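Hand-held gripper, parallel linkage: pads slip on cloth against glass

zirnis_shop
Posted 01/05/2022
Second version of the hand-held gripper is together. Gray ribbed body, two black linkage arms, crossbar between them. Grip on rigid parts is fine. Cloth is the problem. When I wipe a smooth surface and press down, the fold creeps out of the jaws. Motor current limit is 600 mA. Raising it stalls the driver.

Kravchuk
What is the surface, and how are you holding the cloth? One layer or bunched? A single layer has very little for the jaws to bite on.

zirnis_shop
Bunched, several layers, one folded end left free to do the wiping. Test piece is a round cooktop with a glass top, set on the bed at home.

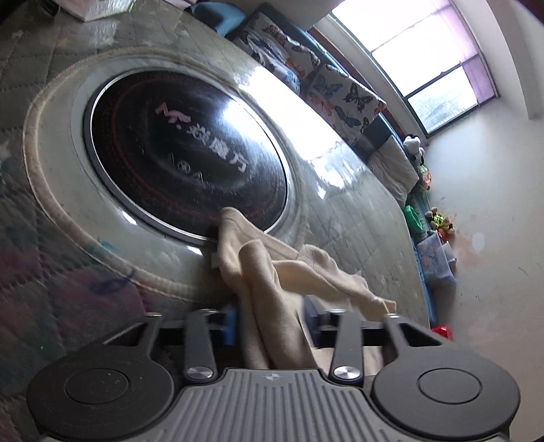 Stroke is from the metal rim toward the middle of the glass. In 37 strokes I lost the cloth 11 times, nearly always on the return. Jaw faces are bare printed plastic at the moment.

Udaswood
Bare plastic is your answer. Glue on 2 mm silicone sheet and retest before you touch anything electrical.

Kravchuk
Disagree. Silicone helps, but losing it on the return points to backlash in the linkage. The load reverses and the jaws open by whatever play is in the pivots. Measure that first.

Udaswood
Play in the pivots would show up on rigid parts too, and he says those are fine.

Kravchuk
Rigid parts don't get dragged sideways. Also, a mattress gives when you press on it, so the contact force changes through the stroke. Clamp the test piece to a bench or the numbers mean little.

zirnis_shop
Measured it. 0.4 mm at the tips with the screws snug. I'd rather keep testing on a soft base — the wiping has to work on things that move a little.

Sistano
Kyrylo Nazarenko at our shop had the same fault. He put a light spring across the arms to preload the pivots and left the current alone. His log has 200 strokes with two drops. He had silicone on the jaws as well, so you are both partly right.

Udaswood
Then it proves nothing about the spring.

zirnis_shop
Will do silicone alone, then spring alone, then both, 200 strokes each. Spring is on order. Silicone goes on tonight.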